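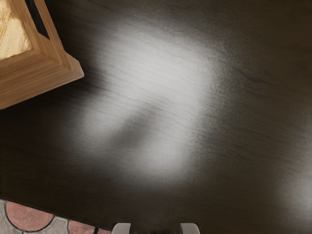 January 10, 2023
By the Geltidum Evaluation Office

Speaker notes: comparing two grippers in simulation

Good morning. This talk reports on the Fevton and Sutden grippers, tested on one simulated arm with the same controller. The work began in November at our Sutherland site.

Pause for the title to settle.

Each gripper made 70 attempts per task, across 13 tasks. We allowed 20 seconds for each attempt. An attempt ended early if the fingertips struck the tabletop.

The view from above the fingers shows glare on the dark wood. We kept the lighting fixed for both grippers — a change partway through would have spoiled the comparison.

Next slide. The Fevton closed more evenly on thin parts. The Sutden did better on wide ones, but it needed 3 controller settings adjusted before its results were steady. State this plainly; the Sutden group will ask.

Contact settings are listed in the handout. Do not read them aloud.

Close with the request for time on the physical arm, then take questions.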